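Showbiz index, matching notes, March

Picking up from the end of the last entry. Gredcombe load is in, Zidwood load is in apart from the supplements. Cevamby rebuilt overnight without complaint, so everything below refers to the rebuilt index and the old record numbers should be ignored. 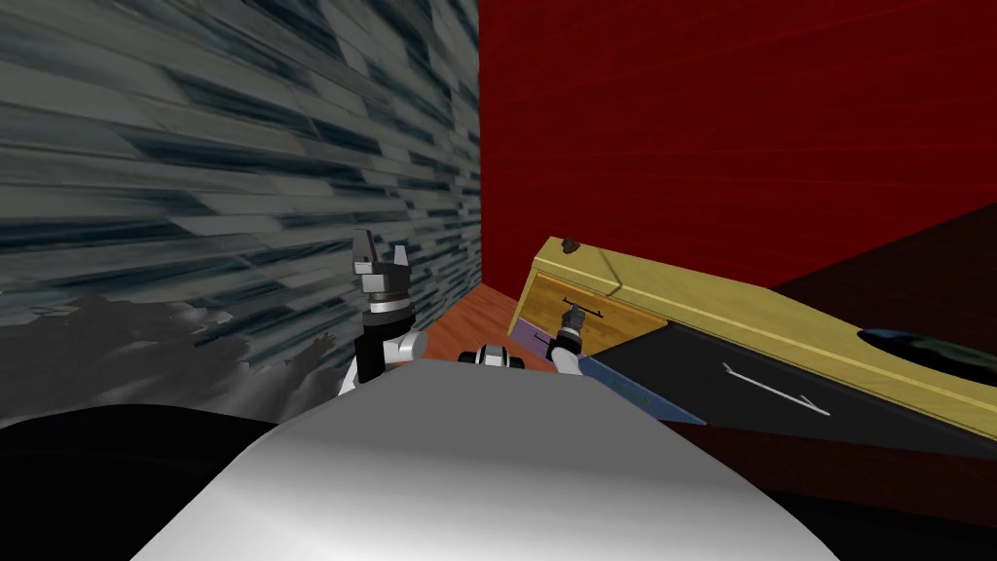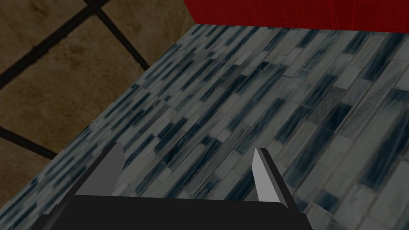 First, the two walls; second, gripper over the marble-tiled top.

State of the load

Zidwood clippings loaded: 2574. These are the gossip pages and the music news pages only, no reviews, no concert listings. Target for this batch was 3000. The shortfall is nearly all in the supplements, which Declercq scanned at a lower contrast setting and which the text step reads badly in the photo captions. Birutė has asked Declercq for a rescan of one supplement as a test before we commit to the lot.

Page text is acceptable on the main pages. Headlines in reversed type (white on a dark band) are still dropped about half the time. The headline is where the singer's stage name is usually printed in full, and the body then switches to a nickname, so a dropped headline costs more than its length suggests.

Name matching

Cevamby matched performer names on its default settings and left 341 clippings with no performer attached. I pulled a sample of these and sorted them by cause.

Largest group: stage name is a common word. A singer billed as "Copper" or "The Tailor" is treated as ordinary vocabulary unless the capital survives the scan. In all-caps captions it never helps.

Second group: stage name changed partway through the run. Zidwood kept printing the old name in brackets for a few issues after a change and then stopped. The alias table has the two names but not the date of the switch, so the matcher refuses to join them where a different performer used the old name later. Correct behaviour on its part, given what it has been told.

Third group: performer never named at all. "A certain highlife star with three hit albums and two houses" and so on. Leave these unmatched. I had started filling them in by guesswork and have backed all of that out. If the paper did not name the person, the index does not name the person, even where everybody in the room thinks they know.

Remaining ones are plain scanning damage.

Changes made to the matcher settings:

Stage names now carry a flag for "common word". Flagged names need a second cue in the same paragraph before a match is accepted: song title, label, band name, or a job word such as singer, rapper, drummer, bandleader.

Job words list extended. It had "vocalist" and "recording artist" but lacked "crooner", which Zidwood uses constantly, and "songstress", which it uses for every woman who has held a microphone.

Alias table has a new column for first known use. Empty is allowed. Empty means unknown and does not mean always.

Case folding turned off for captions. Should have been off from the start.

Reran on the sample only. The common-word group mostly resolves. It also produced a handful of false matches where a tailor was in fact a tailor, in a piece on who made the outfits for an awards night. Tightened the cue rule so that the cue has to be in the same sentence for anything under the heading Fashion. Fine for now.

Relationship events

This is the part that takes the time. The event table wants one row per event: engagement, marriage, separation, divorce, birth, naming ceremony. Each row needs two or more people, a date or date range, a source clipping and a confidence mark. The gossip pages do not write in events. They write in follow-ups, each of which repeats the earlier story with one item altered.

Worked through one test case by hand, a bandleader and his household as reported across a year of Zidwood. Seven clippings mention a wedding. Reading them in order, there are two weddings: a traditional ceremony and a registry wedding some months later, same couple. The extractor gave a separate row to nearly every clipping and then marked one of them as a second wife, on the strength of the phrase "his new bride" in the second report. She was the same woman under her married surname.

Conclusions for the extractor, from that case and a few like it:

1. Do not open a new marriage row on a change of surname alone. Hold the clipping in a pending list and flag for a reader.

2. Traditional, religious and registry ceremonies between the same two people are separate events under one union. The event table had no field for the union. Added one. Volodymyr objects to the word and would prefer "couple", but the table has to cope with one performer in several current marriages, and couple gets awkward in the queries. Staying with union.

3. "Last weekend" is counted back from the issue date. The issue date printed on Zidwood is the off-sale date for part of the run and the on-sale date for the rest. Need to find the changeover issue. Until then all relative dates get a range, not a day.

4. Births: a report of a naming ceremony implies a birth but does not date it. No inferring the birth date from the ceremony. Custom varies by family and the paper rarely says which custom was followed.

5. Ordinal claims ("his fourth child", "her third album") go in the notes field as a claim by the paper. They disagree with each other far too often to be used as a check. One singer has a third child in two successive years.

6. Denials are events too. "There is no truth in it, we are still together" gets a row of its own, type denial, pointed at the row it denies. The original row stays.

On 6, Birutė raised the question of colour coding denied rows in the reader screen. Yes, but grey only. Red looks like an error and readers will try to fix it.

Privacy

Reminder to self and to whoever does the next load. Children's names do not go into the public view, including where the paper printed them. They are kept in the closed table so that the ceremonies can be told apart. I found the export script ignoring this for rows with more than one child, where it tested the first name and let the others through. Fixed, test added. Nothing had been exported with the fault in it — I checked the export log — but the test should be run by hand before the first public build regardless.

Same rule for partners who are not performers and who appear in the run once only. Initial and role. Volodymyr has the wording.

Gredcombe overlap

Gredcombe's own card index covers some of the same years and was typed by people who knew the music business, so where a card and Cevamby disagree I have been taking the card. Two cautions. The cards follow record label credits for spelling and Zidwood follows whatever the columnist heard on the phone. Both spellings need to be in the alias table or searches from the magazine side fail. Also, the cards list a duo as one performer. Splitting them is straightforward for the music entries and a nuisance for the gossip ones, where one half of the duo marries and the card has the pair of them doing it.

I have split the duos in a working copy only. Not merged back. Gredcombe should see the list first, it is their catalogue.

Speed

Full match pass is slow but bearable, runs while we are at lunch. Event extraction is the bottleneck. Most of the time goes on rereading earlier clippings for the same performer to decide whether a follow-up is a follow-up. Caching the last few clippings per performer helped noticeably for quiet names and did nothing for the busy ones, who are in every issue. A per-union cache would be the proper way to do it, now that the field exists. Not started.

Tried sorting the input by performer before extraction. Faster, but it breaks the clippings that mention several people, and a gossip column mentions several people by definition. Reverted.

Open items

Declercq: reply on the supplement rescan. Birutė to chase.

Changeover issue for the printed date. Look for a double issue over the holidays, that is the likeliest place for it. Cover price may have moved at the same time, so check the back page.

Reversed headlines. Volodymyr has a crop-and-invert step that worked on the pages he tried it on. Needs to go in ahead of the text step, and the page numbers have to survive it, which they did not on his first version.

Alias table, letters A to D have been read through. E onward as found.

Pending list has no owner. I will take it until the next load and then we need to divide it by performer, so that the same person reads a whole household through from start to finish.

Backup of the event table taken before the union field went in. It is in the usual place with "preunion" in the name. Do not delete until the cards are merged.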